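Dronier Living Room Pack - simulated tidy-up scenes for a single arm

Home > Simulation packs > Living room

Hello, I'm Tahira Marwat and I put the Dronier packs together. This one is my favourite so far, so forgive me if I run on a bit! It's a ready-built living room for teaching and testing a robot arm on the sort of job that sounds dull until you try it: finding something dark on a sofa and getting the fingers round it.

You get a sofa, a wooden floor, the usual clutter of a lived-in room and an arm with a two-finger gripper already set up next to the seat. Open it, press play, off you go.

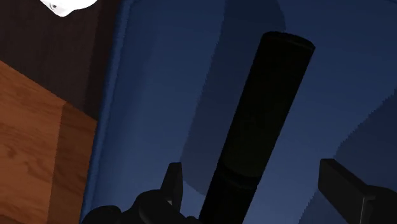
Fingers either side of the black cylinder, from the close-up view.

I spent far too long on the close-up view (most of April, if you must know) and I'd say it's the part worth paying for. Black object, black fingers, hard shadows across blue - if your vision code only works on bright red cubes, you'll find out before lunch. The cylinder can be swapped for anything in the object folder, or you can drop in your own mesh. Keep it narrow enough for the fingers, mind. I once loaded a teapot and sat there wondering why every single attempt failed.

The pack has 277 start positions for the object, all on the seat cushions, and 370 lighting set-ups. You can mix them as you like or let the shuffle script pick. Some of the lighting is mean. I left the mean ones in and put them in their own folder, so you can switch them off for a first run and bring them back when you're feeling brave.

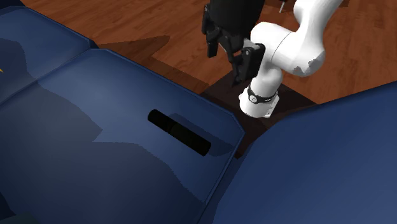

Gripper open beside the sofa, object lying at a diagonal on the cushion.

A few things people write in to ask:

Does it need a fancy computer? A decent graphics card helps if you want several rooms running at once. For one room my old desktop copes fine, though the fan lets me know about it.

Can I move the arm? Yes, the base position is one line in the settings file. Move it too far back and it won't reach the far cushion, so go in small steps.

Is there a soft cushion option? Not in this version. The seat is a solid shape and nothing sinks into it. I'd love to do it properly and I'm working on it, but I won't sell you half of one.

Does it work with Drurkex? It does, both for recording runs and playing them back. If you already have the Morris kitchen pack, the two share the same controls, so your scripts should carry over with the room name changed.
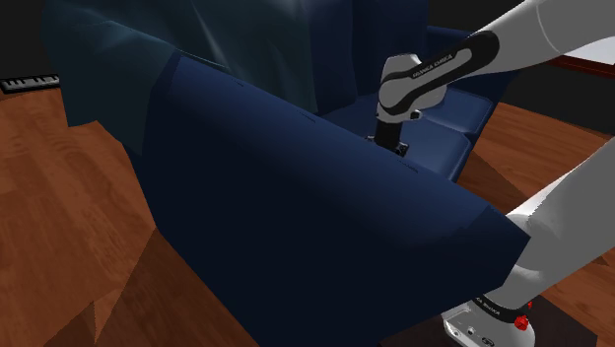

Room view from the end of the sofa, with the arm reaching over the armrest.

The room view is handy for spotting silly things, like a wrist heading for the backrest. It does lose sight of the near cushion behind the armrest, so I run it alongside the close-up and save both. You can add your own viewpoints too, and there's a short note in the guide on how to name them so the recorder picks them up.

What's in the download: the room, the arm set-up, the object folder, the start positions and lighting, the shuffle script and a guide in plain English. The licence covers 2 machines and includes 2 updates. Teaching in a school or a club? Drop me a line first, there's a cheaper version with the same room in it.

Pairs well with: Kidomum playroom pack, Morris kitchen pack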